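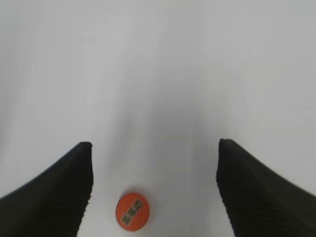 Should a torque figure for wheel fasteners be printed where the driver can find it? It should be moulded or stamped on the wheel itself, next to the bolt circle, and the owner's handbook should carry the same number with the thread condition it assumes.

The present arrangement is poor. A torque figure is a property of a joint: the fastener, the seat, the thread, the wheel and the hub taken together. Drivers meet it, if at all, as a line in a table near the back of a book that left the car two owners ago. Tyre pressures are on the door pillar. The fuel type is inside the filler flap. The number that governs whether the wheel stays attached is in neither place.

I spent part of January going through the papers supplied with 20 wheel sets sold for older family cars. Six gave a torque figure. Two of those six gave it without a unit. The rest told the fitter to consult the vehicle maker, which is a fair instruction for a wheel of the original pattern and a weak one for a wheel with a different seat, a thicker mounting face or a separate insert.

Take the Trollier four-bolt wheel as a case. The maker's sheet is one of the better ones. It asks for dry threads, a conical seat and a second check after a short distance. The figure itself is on the carton, and the carton is thrown away at the fitting bay. By the time the car has its first puncture the information has gone, and the person at the roadside is working with a folding brace and body weight.

Wernis does it differently. Its steel winter wheels have the value stamped between two of the holes, in characters large enough to read by torchlight. The stamping is done in the same press stroke that marks the size and offset, so the tooling cost is paid once and spread over the life of the die. I have seen no argument from the other makers that explains why they can mark the offset, which matters on the day of purchase, and leave out the torque, which matters every time the wheel comes off.

The usual objection is that the same wheel fits several cars with different requirements. This is true of some wheels. The answer is a short range of values with the bolt size beside each. Brotico already does this on its trailer hubs, where two bolt sizes share one casting, and the mark takes up less room than the company's logo.

A second objection is that few drivers own a torque wrench. More than 700 people use the tool library I belong to, and its two wrenches are seldom on the shelf in the weeks when winter tyres go on. People will measure when they have something to measure against. Without a figure, a torque wrench is only a long handle.

A third objection has more weight. A printed figure invites false confidence, and an oiled thread tightened to a dry figure may be stretched well past its intended load. Friction under the head and in the thread absorbs most of the effort applied, so a modest change in lubrication makes a large change in clamping force. For this reason the mark should include the word DRY, or whatever condition the figure was set for.

There is also the matter of the impact gun. Furtună, which runs fitting bays on my side of the county, finishes every wheel by hand and writes the applied value on the invoice. I kept one. It gives the setting, the bolt size and the odometer reading, and it took the fitter perhaps as long to write as it took me to fold. Most bays I have used give the price of the valve caps and say nothing about the joint.

I would accept a slow change. New wheel designs could carry the mark from their first production run, and existing designs could gain it when the die is next replaced. Adhesive labels are a poor substitute — brake dust and wheel cleaner remove them within a season — but a label inside the boot lid, near the jack, would serve for cars already on the road.

My own car is 61 thousand miles old and on its third set of wheels. The figure for the current set is written in paint pen on the underside of the spare wheel cover.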